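Planning and Budgeting for a Two-Arm Tabletop Cell
Course handout 4, equipment planning unit
Prepared by Delia Navarrete. Revised Jan 16, 2025.

Scope

This handout covers the purchase plan for a small two-arm cell used for handling and packing tasks. It does not cover control software or gripper design. Read it together with handout 3 (task specification), because every line in the equipment list should trace back to a line in the task sheet.

The running case is the Plerkgate cell. The task is to pack stationery into a hinged plastic pencil case. The planning group was Dorin Voicu (mechanical), Sorin Buzatu (purchasing) and Horațiu Iordache (safety and floor space).

4.1 Start from the task, not the catalog

A quote request sent before the task sheet is finished will come back with the vendor's assumptions in it. Write down the following first.

Objects: list each object with its length, its smallest graspable width, its mass and its surface. Markers and glue sticks are round and roll. Erasers are short and leave little clearance for the fingertips once they sit in a compartment.
Container: give the inner dimensions of each compartment, the rim height, and the position of the lid when open. An upright lid limits approach from behind. A lid lying flat takes up table area.
Order: state which object goes in first. A long object placed across the tray can block access to the compartments in front of it or under it.
Reset: state who returns the objects to the start position and how long this takes. Reset labor is an operating cost and is left out of most first drafts.

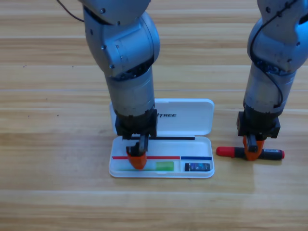
The container also sets the reach requirement. Place it on the table plan first, then draw the pick area for each arm. The two pick areas may overlap over the container but should not overlap anywhere else. If they must, the plan needs a rule for which arm yields, and the cycle time estimate has to include the waiting.

4.2 One arm or two

Two arms roughly double the capital line for manipulators. They do not double output. In a packing task, both arms compete for the same small volume above the tray, and one is often idle while the other places. The second arm is justified when at least one of these holds:

a. The task needs one arm to hold and one to act, such as closing a lid.
b. Objects lie on both sides of the container and a single arm cannot reach both sides without a poor wrist angle.
c. The cell will be reassigned to other two-handed work within the budget period.

For Plerkgate, (a) and (c) applied. Buzatu's first draft listed one arm with an option on a second. The option was dropped after the vendor, Forard, would not hold the price past the end of October.

4.3 Equipment list

Group the list by how often each item is replaced. This makes the spares budget fall out of the same table.

Fixed items: arms, controllers, table, arm mounts, emergency stop circuit, fixed cameras and their supports.
Service items: cables, gripper housings, joint covers, power supplies.
Wear items: fingertips, cable ties, tape, sample objects, sample containers.

Fingertips deserve their own line. They are cheap per piece and are the part in contact with every object. Order them in matched sets, keep the color and hardness the same across both arms, and record the change date. A mixed pair changes the grip and makes results from different weeks hard to compare.
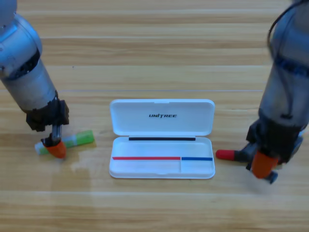
Cables are the second most common omission. A cable routed on the outside of the arm needs slack at every joint it passes. Too little slack and it pulls at the connector; too much and it catches on the other arm. Budget one complete spare cable set per arm and time to fit it. Voicu's rule for Plerkgate was that a cable set must be replaceable in one lab period by one person.

Sample objects should be bought in a single batch. Markers from a later batch may have a different barrel label or cap shape. Pencil cases have hinges that wear, and a case whose lid no longer stays where it was put should be retired. The Plerkgate order was 20 cases and 90 markers.

4.4 Table and floor space

The table is usually bought last and from whatever money remains. This is a mistake in a cell where both arms share one surface. Specify flatness, surface finish and stiffness. A glossy finish reflects overhead light into the cameras, so request a sample piece and check it under the actual room lights before ordering.

Leave clear surface on the operator side. Iordache asked for a margin deep enough that a person can set out objects without reaching between the arms. This margin was drawn on the floor plan and treated as equipment, with its own line and no price. 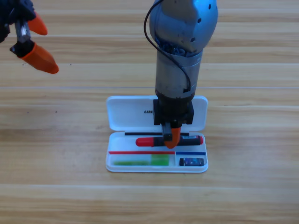

Parking positions also use space. Each arm needs a place to wait where it does not block the other arm or the cameras. Include this in the reach drawing. If the waiting arm stays over the table, its fingertips should be clear of the tallest object, and the lid counts as an object.

4.5 Schedule

Lead times used in the Plerkgate plan:

Arms and controllers: 18 weeks
Gripper housings: 7 weeks
Table and mounts: 7 weeks
Sample objects: from stock

Order the table so that it arrives before the arms. Mounting holes take longer than expected when the drawing and the delivered base do not agree. Kassab supplied the mounts for this cell and asked for a signed drawing before cutting. Allow time for that signature.

4.6 Acceptance

Payment of the final installment should depend on a test written into the order. Use the real task. State the start layout, the permitted number of attempts, and what counts as placed. For a marker, a suitable wording is: barrel inside the tray, gripper open and clear, no contact with the lid. State also which party supplies the objects.

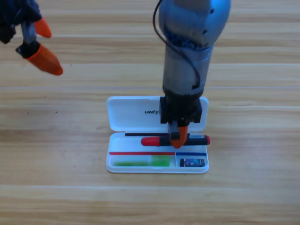

Fig. 4. Marker across the tray, gripped near the middle of the barrel. Second arm at upper left, fingers open.

Note that the grip point belongs in the acceptance wording too. A marker held near the middle stays level more easily than one held at the end, and a vendor demonstration may choose whichever is easier on the day.

4.7 Exercise

Prepare a one-page equipment list for the Imside variant of the cell. The container is the same, but all objects start on one side of it. Mark each line fixed, service or wear. State whether you keep the second arm, citing (a), (b) or (c) from section 4.2. Attach a reach drawing with both parking positions shown. Submit to Ovidiu Zamfir before the next lab period. Prices may be left as ranges, but lead times may not.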